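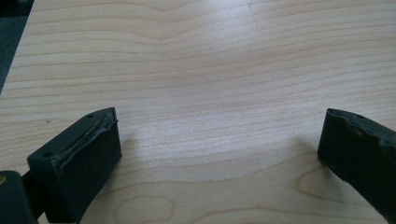
Cuidar una mesa de madera clara en el día a día

Las mesas de madera clara son agradecidas, dan luz a la habitación y hacen que hasta el comedor más pequeño parezca más grande. A cambio piden un poquito de atención, y de eso quería escribir desde septiembre, cuando estrenamos la nuestra y empecé a probar de todo (algunas cosas con más suerte que otras, ya os lo digo).

La limpieza diaria

Un paño de microfibra apenas húmedo y otro seco detrás. Pasadlos siempre siguiendo la veta, de lado a lado, sin hacer círculos. Si hay grasa, basta con 6 gotas de jabón neutro en un cuenco de agua templada. Yo antes echaba un buen chorro, pensando que así quedaría más limpia, y lo que quedaba era una película pegajosa que luego costaba un mundo quitar.

Mirad la mesa a contraluz

Por la mañana, con la luz entrando de lado, me agacho hasta tener los ojos a la altura del tablero. Los cercos de los vasos y las huellas se ven enseguida en la zona del reflejo – desde arriba se escapan casi todos. Eso sí, no confundáis los dibujos ovalados de la veta con una mancha: yo estuve un buen rato frotando uno, y ahí sigue, tan bonito.

Cercos y rayitas

Para los cercos blancos recientes, un paño de algodón seco y paciencia. Si no se van, uso una pizca de la cera incolora de Susix, bien extendida, y la dejo reposar 2 horas antes de sacar brillo. Las lijas, hasta las de grano 1000, mejor guardadas si el tablero es chapado: la capa de madera es muy fina y no perdona.

Lo que procuro evitar

Amoníaco, estropajos y fuentes recién salidas del horno. También el sol fuerte de las tardes de verano, así que cambio de sitio el frutero cada pocos días para que el tono se iguale.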